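Speaker notes — Baking bread in a small kitchen oven
Brodwood Community Hall, evening talk
January 14, 2024

Slide 1. Title

Wait for people to sit down. Say the handout is by the door and has the full recipe on it, so there's no need to copy anything off the screen.

This talk covers one plain white loaf, made with a home oven and ordinary flour. I gave a longer version in September and ran over because I tried to fit sourdough in. No sourdough tonight. If someone asks, send them to the second page of the handout.

Slide 2. What goes in

Flour, water, salt, yeast. Read them out in that order. Mention that the amounts on the handout are by weight. A cup of flour can come out heavy or light depending on how it was scooped, and that throws off everything after it. A cheap kitchen scale is fine.

Water: 331 grams. People always ask about the odd number. I started at a round figure and kept adding a spoonful until the dough handled the way I liked with the flour I buy, and then I weighed what I'd used. Yours may need a little less. Start lower if you're using a soft all-purpose flour.

Yeast: the instant kind, straight into the flour. If all you have is the active dry kind, stir it into the water first and let it sit until it foams.

Slide 3. Mixing

Mix until there is no dry flour at the bottom of the bowl. Stop there. Cover it and leave it alone for a while before kneading. The flour takes up water during the rest and the dough gets easier to work.

Add the salt with the flour at the start. I used to hold it back. I stopped after forgetting it twice in one month — a loaf with no salt looks fine and tastes like paste.

Slide 4. Kneading

Show the motion with the tea towel. Push away with the heel of the hand, fold back, quarter turn.

Tell them to go 12 minutes by hand. It will stick for the first part of that. Don't throw flour at it. Wet your hands or scrape the counter and keep going. If you're using a mixer with a hook, use the low speed and check it early.

How to tell when it's ready: pull off a piece and stretch it. If it tears right away, keep kneading. If it stretches thin enough to let light through, move on.

Slide 5. First rise

60 minutes in a warm kitchen, longer in a cold one. The clock is only a guide. Look at the dough. It should be close to double and feel full of air when you press it.

A straight-sided container makes this much easier to judge than a round bowl. Put a rubber band at the starting level.

(Pause for questions here. Don't take more than a couple or the oven section gets squeezed.)
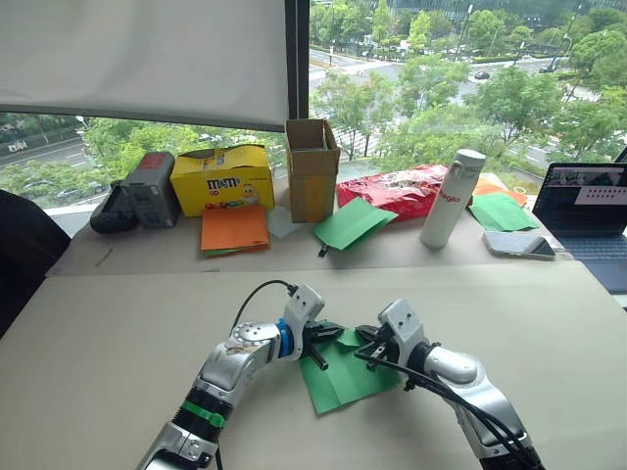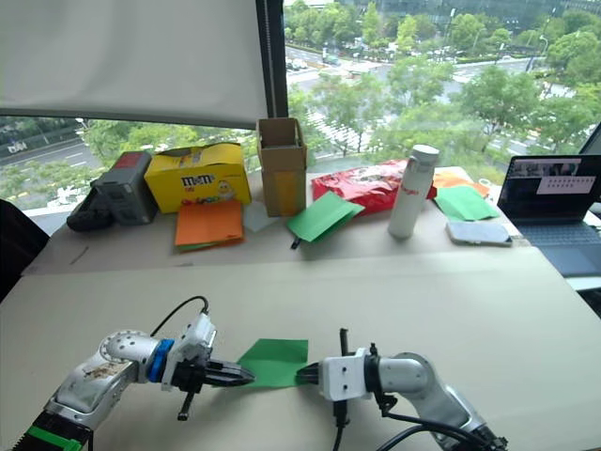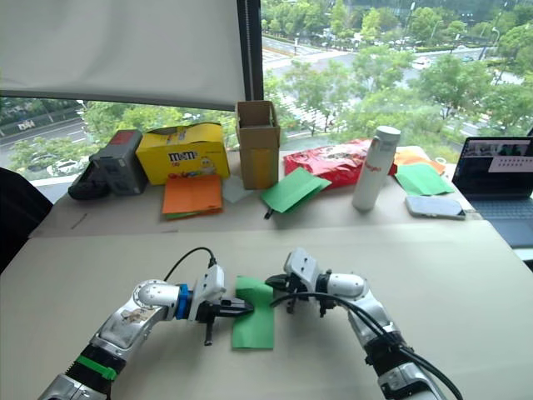

A listener at Ruppert objected to doubling as a rule, saying that her whole wheat dough never gets that far and starts to sag if she waits for it. She shapes when it has gone up by half, and the loaf is better for it.

I agree with her for whole wheat. Say so if it comes up. The bran gets in the way and the dough won't hold as much gas. For the white loaf on the handout, stay with close to double.

Slide 6. Shaping

Turn the dough out onto a lightly floured counter. Press it into a rectangle, firmly enough to get rid of the big bubbles. Roll it up from the short side and pinch the seam shut. Seam down in the pan.

Most of the trouble I see with home loaves starts at this step. A loose roll gives you a hole under the top crust. Tuck it tighter than feels natural.

Grease the pan even if it's nonstick. Get into the corners.

Slide 7. Second rise

Cover loosely. It needs to come just over the rim of the pan. Poke it with a floured finger:

Springs straight back — leave it longer.
Comes back slowly and leaves a small dent — bake it.
Doesn't come back at all — it has gone too far. Bake it right away and expect a flatter top.

Turn the oven on well before this point. Small ovens say they're hot when the air is hot, and the walls take longer to catch up.

Slide 8. The oven

Talk about hot spots. In my oven the back left corner runs hot, so I turn the pan partway through. To find yours, lay slices of cheap white bread over the whole rack and toast them. The dark slices show you where the heat is.

Rack in the lower third. If the top browns too fast, lay foil over it and keep baking.

Mention the oven thermometer. I've had a Plerix one for years and it does the job. Any brand will do as long as you can read it through the door.

Done means deep brown and firm on the sides when you tip it out. If the sides are pale and soft, put it back in without the pan.

Slide 9. Cooling and keeping

On a rack, out of the pan. Wait until it's cool before cutting or the middle will be gummy. I know this gets ignored.

Keeps 2 days in a paper bag or bread box. After that, toast it. Slice before freezing and take out what you need. Don't put it in the fridge, where it goes stale faster than on the counter.

Slide 10. Questions

Likely ones:

Can I halve the yeast and leave it overnight? Yes, in the fridge, covered. Let it warm up before shaping.

Can I use milk? Yes. Softer crumb, darker crust. Watch the top.

Why does mine crumble when sliced? Usually too little water or not enough kneading. Ask which flour they use.

Remind them that the next talk is at Badik, on flatbreads, and that the sign-up sheet is next to the handouts. Take the sample loaf out of the bag and get the bread knife from the kitchen drawer.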